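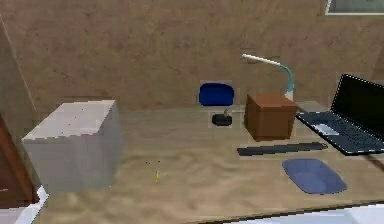

R. Kirui

25th April

Week 7: Surface area, volume and storage losses

Many storage problems depend on the ratio of surface area to volume. For a cube of side a, the total surface area is 6a² and the volume is a³, so the ratio is 6/a. Doubling the side halves the ratio. A small block therefore exchanges heat and moisture with the air faster, per unit of material, than a large block of the same shape.

Exposed area

A cube resting on a bench has only five faces open to the air. If the bench is a poor conductor, the base can be ignored for a first estimate and the exposed area becomes 5a². Where the top is also covered, only the four sides remain. With a = 11 cm, the sides come to 484 cm². State which faces you have counted before you substitute any values – most lost marks in the Dekent problem set come from using 6a² by habit.

Rate of loss

For slow cooling in still air, take the heat flow as

Q = hA(T – Tₐ)

where h is the surface coefficient, A the exposed area, T the surface temperature and Tₐ the air temperature. The coefficient depends on air movement and on the colour and finish of the surface, so it should not be carried over from one arrangement to another. For small temperature differences h may be treated as constant.

The equation assumes an even temperature through the block. This holds when the material conducts well compared with the surface layer of air. It fails for foam, dry timber and most packed grain, where the centre lags well behind the outside.

Stacking

Two equal cubes placed face to face lose one face each to the join. The pair has an area of 10a² and a volume of 2a³, giving a ratio of 5/a. Larger stacks follow by the same method. The Stillby cool store layout, covered in the May tutorial, uses long rows – work out the ratio for a row of n cubes beforehand.

Exercises

1. Show that the ratio for a row of n cubes approaches 4/a as n increases.

2. Find the exposed area of a cube of side 13 cm with its base covered.

3. Repeat the second exercise for a closed cylinder of the same height and volume, standing on end. Comment on the difference.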